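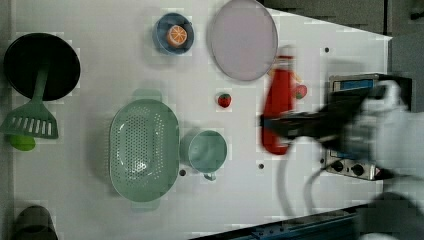 Toy pan and green slotted spatula on a white tabletop.

FOR IMMEDIATE RELEASE
Wed 11 August

Gosling Toy Library reopens, larger and no quieter

The Gosling Toy Library will reopen its doors this Saturday in the old Kirkar shoe shop, after a winter spent in a storage unit with one light bulb and a roller door that worked when it felt like it. Members can again borrow from a collection of 2941 toys, games and puzzles, most of them with all their pieces.

The new space has room for prams, a proper returns counter and a play kitchen corner, long the favourite section of borrowers under five. Loans of pretend food made up 333 of last year's borrowings. Real vegetables, parents report, continue to lag.

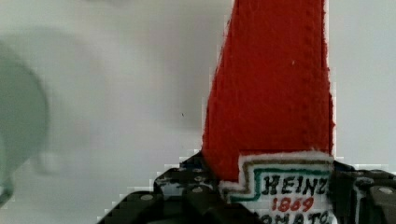

Kwok-wai Wan said the toy library had saved the family a small fortune and most of a hallway cupboard, and that the drum kit could stay on the shelf a little longer as far as the neighbours were concerned.

Membership is open to any household in Gosling and the surrounding area. Each family may take home three toys at a time for a fortnight. Late fees have been scrapped, partly out of neighbourly feeling and partly after a long look at what it cost to chase them.

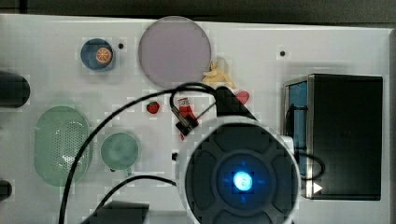
The move also brings a new catalogue, built by local software outfit Gromico, so members can check what is in before they drive over with a hopeful toddler in the back seat. The old card system has been retired with full honours. It listed 2364 items, several under "misc. noisy".

Shelving was donated by Flultach, whose staff put it up over two evenings and then stayed to finish a jigsaw of a lighthouse – minus one piece of sky, which the library would still like back. A mending night for wobbly wheels and bald dolls is planned for November, with tea, biscuits and far too much glue. 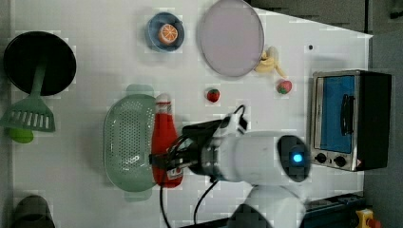
Opening hours

Saturday, 9 am to 1 pm
Tuesday, 3 pm to 5.30 pm
Closed public holidays

Borrowers still holding toys from before the move can return them at the counter on any open day. No questions will be asked, even about the xylophone.

ENDS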